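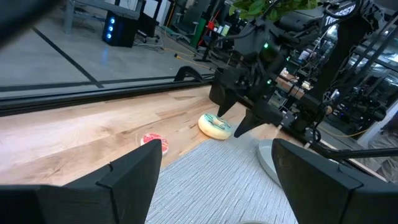 Gatchalian Shared Workshop
Automation Bench Coordinator, Gravuna

1/ The Gatchalian Shared Workshop is pleased to share progress on the two-arm table build, known to members as Nurnia. Work began in March and continues in the main hall. This thread covers the current state of the bench, the practice tasks, and what members should know before booking time.

2/ The build has a narrow purpose. Nurnia is meant to set and clear small objects on a table, using two arms that share one work area. Toy food was selected for the first stage. The two donuts, one with turquoise icing and one with pink-red frosting, are now the standard practice pieces.

3/ The standard task is as follows. A donut begins on the bare wood. One arm picks it up and places it on the white plate, which sits on the gray mat. The other arm must stay clear of the path until the donut has been released.

4/ The wrist camera has changed how the team works. From that height the plate is a thin pale rim behind one finger, and the pink-red donut can be partly hidden behind the other. Members who write placement routines should plan for this and should not assume a full view of either object.

5/ To date the team has logged 567 attempts at the standard task. Of these, 109 were stopped by the operator before the donut left the table. Most of those stops came in the first weeks, when the fingers were closing too high on the dough ring.

6/ The correction was modest. The approach was lowered by 6 millimeters and the closing speed was reduced. Both values are recorded in the bench notebook. Members are asked not to change them without adding an entry.

7/ A word on the mat. Earlier trials used the bare tabletop for everything, and the plate tended to slide when a finger touched its edge. The gray textured mat was added for grip. The wood remains open beyond it, so that pickups and placements take place on two different surfaces.

8/ Cable routing on the arms remains an open item. The loops need enough slack for a full reach but must not hang into the work area. The present arrangement is acceptable for slow motion only. Ultport, the workshop's parts library, is holding clips and sleeves for the next revision.

9/ Cables on the floor are a separate matter. Please step over the yellow cable and do not move it with a foot or a chair. The tape line on the concrete should also stay where it is - the table was squared to it during setup.

10/ Booking rules for the bench:
Sessions run for 40 minutes.
Two members must be present whenever both arms are powered.
Hands stay outside the metal rail while an arm is moving.
Practice pieces go back on the tabletop at the end of a session.

11/ Several members have asked whether they may bring their own objects. Yes, with approval. Items should be dry, light, and free of sharp edges. Glass and ceramic pieces are not permitted at this stage. Please leave the item at the front desk with a note stating its weight.

12/ Others have asked about software. The control scripts are kept on the workshop's shared drive in the Nurnia folder, along with the calibration sheets. Read access is open to all members. Write access is granted after one supervised session.

13/ The next stage will introduce a handoff, in which one arm lifts a donut and passes it to the other above the mat. Early tests have been uneven. The receiving fingers need to arrive at a steeper angle than the current routine allows, and a revised version is under review.

14/ Members with experience in motion planning or cable management are invited to sign up on the sheet beside the tool crib. Questions about the bench may be posted in reply to this thread and will be answered during workshop hours.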